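Grollora Hex Screws, M3
Small metric screws for plates, covers and brackets

Grollora hex screws are supplied for light assemblies where the fastener sits in a recess or close to a side wall. Thread is M3, coarse pitch, right-hand. The standard finish is plain metallic. A black finish can be ordered separately – see the Prollau list for part numbers.

The screws are intended for tapped metal holes and threaded inserts. They are not thread-forming and should not be driven directly into plastic. For thin plates, check that the screw does not bottom out before the head is seated. 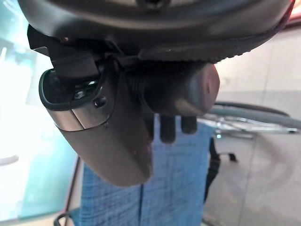 Hex screw inside the rim of a curved side plate, small round hole to the right.

Fitting
Start each screw by hand for 2 full turns before using a driver. On plates with more than one fastener, bring all screws to light contact first, then tighten in sequence. Use a straight driver in recessed positions; ball-end drivers are acceptable for running in but not for final tightening. Threadlocker is optional. Replace any screw with a rounded drive.

Packing
Box of 1,000, single length and finish. Mixed boxes are not available. Screws are packed dry, with the lot number on the end label.

Stock
700 boxes in plain finish at the Brarum warehouse as of 2010-08-11. Black finish ships in 3 weeks. Part numbers changed in April – orders using the old Shibata cross-reference will be converted at entry.

Technical contact: Ghassan Sabbagh, Fastener Desk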